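Sorting machines still slow on mixed goods, Grastside trial finds

November 2022

A trial of picking machines at a packing site in Grastside has ended with mixed results, according to a report released by the equipment firm Porholm. The machines moved boxed goods at close to the pace of a trained packer but fell well behind on small, loose items.

The trial began in August and covered 442 picking runs at 6 stations. Each run asked a machine to clear a surface of unsorted goods into a carton. Rigid items such as jars and tins were handled without a stop in most runs. Soft packets and wrapped sweets caused the majority of halts, and 2 of the stations were returned to manual work before the trial closed.

Porholm said the main fault was grip selection. A setting that holds a flat sachet firmly will often crush or eject a round one – and the software took up to 9 seconds to choose between them.
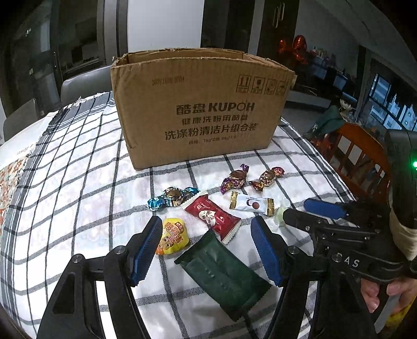
Household tidying presents the same problem with fewer controls. A kitchen or dining table is not laid out for a machine, and the goods on it seldom share a shape. Twist-wrapped candies with foil ends, a flat red packet and a larger dark green one can lie within a short reach of each other in front of an open cardboard box, and each calls for a different approach angle and closing force.

Gerard, which supplies the grippers used at Grastside, plans a softer fingertip pad for the next round. Zarei will provide revised grip software. No date has been set, and Porholm said it has no plans to offer a home version.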